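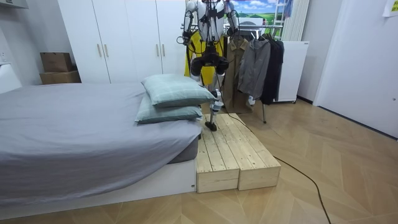
The Case Against the Perfect Bed

Every January the Stondon newsletter gets a pile of mail about bedrooms, and every January most of it asks the same thing: how do I make the room look like the one in the catalog? I'd like to ask a different question. Why would you want to?

I spent part of the winter reading the bedroom guide from Morin, all 255 pages of it. It recommends a fitted sheet, a flat sheet, a blanket, a quilt, a folded throw and a row of cushions in descending size. Somebody has to take all that off at night and put it back in the morning. The guide calls this "a ritual." I call it laundry with extra steps.

A gray fitted sheet over a dark gray mattress and two pillows stacked in a far corner will do for most of us. Pale green-gray pillows with a faint check go with gray well enough, and if the top one sits a little crooked, leave it alone. You're going to put your head on it.

Low beds are another matter. I was told a low white base would make a small room feel bigger. Maybe. The room is the same size when you walk across it in the dark, and you give up most of the storage underneath. Before you buy one, work out where the spare bedding will go. The salesman won't ask.

I'm also suspicious of the fashion for plain pine boxes by the bed. Kamix sells a finished version for 400 dollars, and I can't see what the money buys apart from the varnish. Unfinished pine, knots and all, is perfectly good for this. Two boxes pushed together at mattress height give you a decent ledge for a book or a tray. Do run a hand over the planks first – raw wood can snag a sheet – and sand any rough spots. Water will mark it too, so find a coaster or learn to live with rings.

Then there's the open clothes rack. The Droscombe catalog shows one on page 713 holding 3 linen shirts, which tells you all you need to know about the Droscombe catalog. Real people own coats. A rack next to the bed is handy for tomorrow's outfit and the things you wear every week, but it also collects dust, and everything on it is on show. If you have a closet, use that first. If you don't, keep the rack for what you really wear and box up the rest until the season changes.

One reader wrote to say she makes her bed at 6 a.m. and it has changed her life. I'm glad. I pull the sheet straight sometime before lunch – when I remember – and my life is much as it was.

Next month: drawer dividers, and whether they divide anything.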